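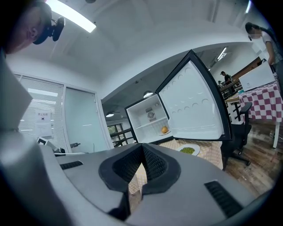 About Us

Jadden Pond School

We teach grown adults to look at ditches. There is a longer version of that sentence on the grant applications, but ditches are most of it — ditches, marsh edges, the pond at Jadden, and the strip of weeds behind the Visetport bus depot, which holds more species of moth than the county park and has much better parking.

The school started as one evening class on pond life, run by Dušan Kadrić in a borrowed room with a bucket on each table. He had planned a single session on water beetles. People kept coming back and asking what the other things in the bucket were, and he didn't always know, so he brought in Afaf Abu Hammour to do the plants. She still does the plants. She has asked us to mention that algae are a separate conversation.

What we teach

Our main course runs nine weeks, starting in March, when there is very little to see and the students are at their most hopeful. Week one is mud. By week four you should be able to tell a rush from a sedge, and you will start doing it out loud in front of your family. The later weeks cover dragonflies, amphibians, marsh birds and how to keep a notebook that another person could read.

Between courses we run single-day walks. They are slow. A walk is advertised as 4 miles and has been known to cover the length of a parking lot, if somebody finds a good lichen early on. Bring lunch.

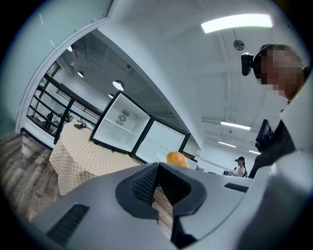
Saodah Raju wrote on her feedback form that she had signed up for birds, saw two, and spent the rest of the day on her stomach looking at liverworts, which she would do again if we could warn people about the stomach part. Consider yourselves warned. It is now on the booking page too, under Clothing.

Who we are

Dušan Kadrić: pond animals, buckets, the opening talk, which is shorter than it used to be.

Afaf Abu Hammour: flowering plants, ferns, mosses. Sets the plant test at the end of the main course. It has 100 questions and you may bring any book you like. The books don't help as much as you would think.

Junpei Hirose: birds, and the early starts that go with them. Also drives the van.

Sota Kinoshita: moths and bookings. Answers email late at night for the obvious reason.

The Haris pond

In our second year we were given the use of the Haris pond, a former cattle pond with steep sides and a good many newts. We cut back the willow every winter and the willow ignores us. Students survey the pond as part of the main course, and the records go in a binder that anyone may look through if they wash their hands first.

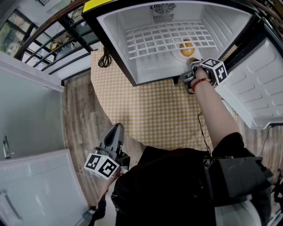
Brown egg on a white saucer, below the wire shelf.

Joining a course

Classes are small and fill up slowly, then all at once. You don't need any experience. You do need rubber boots, and a hand lens if you have one; we lend them out and would like the last few back. Write to Sota to get on the list.

Page last updated 10/08/2014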